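Heleck Textile Care Workshop
Shared notebook, drying room

Print this entry | E-mail this entry

18/07/2022

Subject: Residual moisture in padded articles after line drying and cabinet drying

The purpose of this entry is to record the present state of the drying work before the cabinet is taken out of service for its new door seal. Colleagues continuing the work should read it together with the sheet clipped inside the cabinet log.

Test pieces were cut from the Hafstein batting, quilted between two layers of the same plain cotton, and stitched at the spacing used in the previous series. Each piece was conditioned overnight on the open rack and weighed before washing. The reference piece weighed 228 grams conditioned. It was washed on the gentle cycle with Drulterard liquid at the lower dose, rinsed twice, and spun at the slow setting. No softener was used at any stage.

The line-dried pieces were hung by the short edge in the passage with the window closed. The cabinet pieces were laid flat on the mesh shelves and turned at the halfway point. After 16 hours the line-dried pieces felt dry to the hand on both faces. On the balance they had not returned to their conditioned weight. The difference was greatest in the pieces hung nearest the wall, and it was also present in the pieces hung in the middle of the line.

One piece was opened along a seam to look at the batting. The outer cotton was dry. The filling was cool to the touch toward the lower edge, and it had gathered slightly against the last row of stitching. The same was noted in the earlier series with the heavier thread, so the thread is probably not the cause. The seam was closed again by hand and the piece was marked with a red tack so that it is kept out of the averages.

The cabinet pieces came closer to their starting weight, although the top shelf dried faster than the bottom shelf. The Foria hygrometer read steadily throughout. It should be noted that the hygrometer sits near the outlet and says very little about the bottom shelf. A second one has been requested.

Quilted articles in ordinary household use are the concern of this work. They are commonly put away or laid on a bed as soon as the surface feels dry, and a folded article has a good deal less surface open to the air than one on a line.

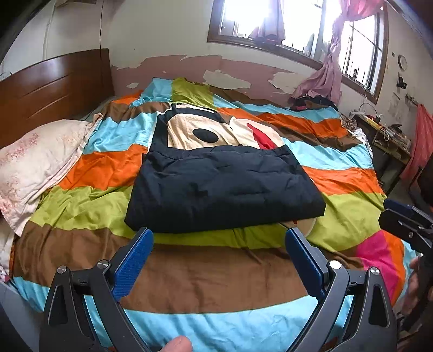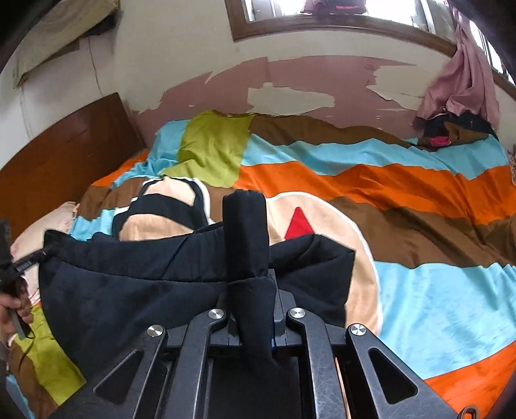
Dark quilted garment on a striped bed cover.

Notebook 7, page 121

Weighing procedure. The balance is to be leveled each morning and checked with the brass weight. Pieces are to be carried to the balance on the tray and weighed without it. Two of the readings from the first afternoon were taken with the tray on, and they have been struck out in the log. The corrected figures are in the right-hand column in pencil and need to be inked.

Folding trial. It is proposed to fold half of the next set immediately when the surface feels dry, to leave the other half open, and to weigh both sets at intervals over seven days. The folded pieces should lie on the slatted shelf with nothing on top of them. Pieces from the present series must not be used again, as repeated washing changes the loft of the batting and would confuse the comparison.

Stitch spacing. No conclusion can be drawn yet. The wide-spaced pieces dried unevenly and the close-spaced pieces dried slowly. Both sets were hung on the same day, but the passage door was propped open for part of the afternoon and the effect of this is unknown. The set will be repeated with the door shut.

Outstanding:
- Ink the corrected weights.
- Cut new pieces from the remaining Hafstein roll. Avoid the first yard, which is creased.
- Fit the door seal and run the cabinet empty before any piece goes in.
- Ask the stockroom whether the Drulterard on the shelf is the same batch as the opened bottle.
- Return the borrowed clothespins to the dye room.

Last updated: July, following the correction of the tray weights

Reader comments

The bottom shelf has been slow as long as we have had the cabinet. Swapping the shelves halfway through helped with the wool series.

Please state whether the passage heater was on. It makes a large difference near the wall.

Reply to the above: The heater was off. This will be added to the log.

The stockroom confirms that both bottles are from the same batch.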